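The Day the Left Arm Forgot How to Let Go

Regular readers will remember the peg job, which we have been describing as nearly done since spring. It is still nearly done. Last month it was also nearly the end of a wrist joint, so this item is by way of a confession.

The task has not changed. The robot picks up blue parts and puts them where the printed outlines say they go. A toddler finds this dull. Our robot, running the Skolis controller, finds it absorbing and occasionally upsetting.

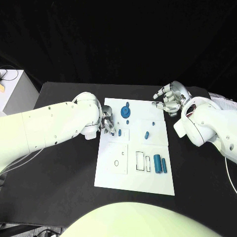

The peg board on the bench, left side at work, right side waiting its turn.

Bastian Meinecke was at the desk when the left arm closed on a peg, moved toward its target and stopped. The log said the fingers were open. The fingers were plainly shut. The controller, trusting the log over the evidence, sent the open command again, and then kept sending it. By the time Bastian got to the stop button it had asked 463 times, which is more patience than most of us have shown anyone this year.

No harm in that, except that there is a retry rule. If the hand fails to open, the arm is supposed to lift 30 millimeters and try again. It lifted. It tried again. It lifted. Deirdre Kinsella wrote that rule two years ago and would like it known that she also wrote a limit on the number of lifts, and that the limit lived in a settings file we replaced in the Wiltar update. The new file has a lovely layout and no limit.

So the arm went up until it ran out of up, and the wrist pushed against its own end stop for a good while. The joint got hot enough to trip its cutoff, and the arm sagged slowly down toward the bench. Everyone was outside the tape. The peg stayed firmly in the fingers the whole way down. 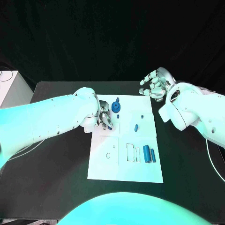 The cause was a position sensor connector that had worked its way loose, a part of no importance to anyone until it is. Angeliki Tsoukalas found it by wiggling things, a method that appears in none of our procedures. The new connector has a latch. The retry limit is back, set at 2, and it now sits in the code where an update can't tidy it away.

Two other changes. A disagreement between finger position and motor current now stops both arms, not just the guilty one. And the heat warning comes through the speaker as well as the screen – Bastian had the screen hidden behind a spreadsheet, and he is hardly alone in that.

We lost up to 800 recorded runs whose finger readings can't be trusted. Cillian Mulcahy is going through them by hand and should be spoken to gently until October.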